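Skirnine Residents' Association
Minutes of the November meeting, held in the ground-floor common room, 7:00 p.m.

Present: Inmaculada Escobar (chair), Murdo Purves (minutes), Ilídio Garcia, Zulmira Rocha
Apologies: Rosário Prata

1. Minutes of the previous meeting
Approved with one correction. Under item 4, "boiler valve" should read "riser valve."

2. Matters arising
The lock on the bicycle store has been replaced. Keys are held by Z. Rocha. The letter to the owners of unit 6 concerning the balcony drain has been sent. No reply received.

3. Water charges
I. Garcia presented the meter readings. Consumption in the common supply rose by 118 cubic meters over the previous period. The individual meters show no matching rise, and the difference lies between the street valve and the first riser. Trillex inspected the basement pipework and found no leak in the exposed sections. The buried section under the courtyard was not tested. Trillex quoted $3,222 for a pressure test and replacement of the courtyard valve. The quote excludes repaving.

I. Garcia asked whether repaving could be deferred until spring. The chair noted that an open trench would block the rear exit and that a temporary steel cover would be needed. Agreed to request a revised quote showing the cover and the repaving as separate lines.
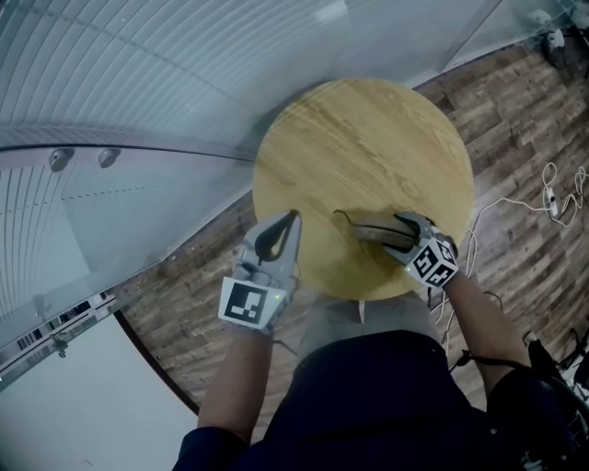
4. Common room furniture
Z. Rocha reported on the purchase of tables for the common room. Two options were considered, folding tables with a laminate top and fixed tables in wood. The folding type stores flat but was rejected on grounds of stability. The preferred pattern is a round wooden top with the grain left showing, as on the yellowish-tan one in the photograph, where the darker streaks run diagonally across the surface. Z. Rocha to obtain a price from Keven for 2 tables of this pattern, with a clear matte finish. M. Purves asked that the feet be fitted with felt pads. Agreed.

The existing chairs will be kept. Four have loose back rails and will be reglued before the next meeting.

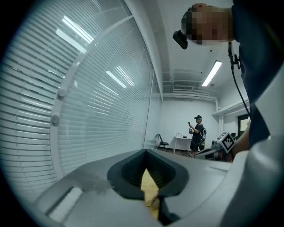
Delivery is to the rear entrance only, as the front door closer is still out of adjustment. Keven requires a signature on arrival. I. Garcia will be available in the mornings.

5. Stair lighting
The timer on the upper landing switches off too early. Present setting is 2 minutes. Proposal to extend to three minutes carried without objection. M. Purves to adjust the timer and label the panel.

6. Correspondence
A letter was received from the property manager of the Bragança building regarding the shared boundary wall. They propose a joint survey with costs divided equally. Deferred until R. Prata can attend, as she holds the earlier survey drawings.

7. Any other business
Z. Rocha reported that packages are being left on top of the mailboxes. A notice will be posted.

Actions
I. Garcia: revised quote from Trillex
Z. Rocha: table price from Keven; mailbox notice
M. Purves: stair timer and label; felt pads
R. Prata: survey drawings to next meeting

Meeting closed at 8:25 p.m.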